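The toy box is filling up! 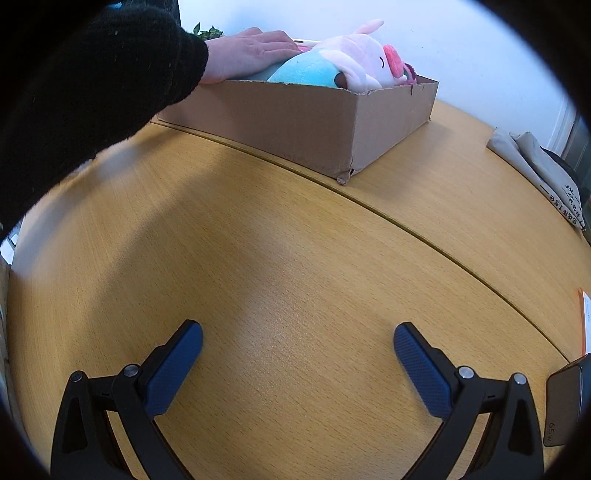 A sleepy pink and turquoise friend in the box.

Our April soft toy swap is nearly here, and the first box is already on the table at Marchal Hall. I can't tell you how happy it makes me to see a stitched-shut eye and floppy pink bits poking up over the cardboard again! The box itself has had a hard life (look at that corner) but it still does the job, and we're using it until the bottom goes.

Last year 52 toys found new homes, and I'd love to beat that. Bring anything plush, big or small, as long as it's clean and the seams are sound. Loose eyes and buttons can go to Deepika Mathew, who is bringing her sewing basket and plenty of thread. Please leave battery toys at home this time, they take up so much room and they sing all night.

Doors open at 10 and we swap until everything is gone. Children choose first, then the rest of us get a turn – I've got my eye out for a rabbit. If you have a spare cardboard box, sturdy corners and all, drop it at the Milivholm Road door any evening before 8.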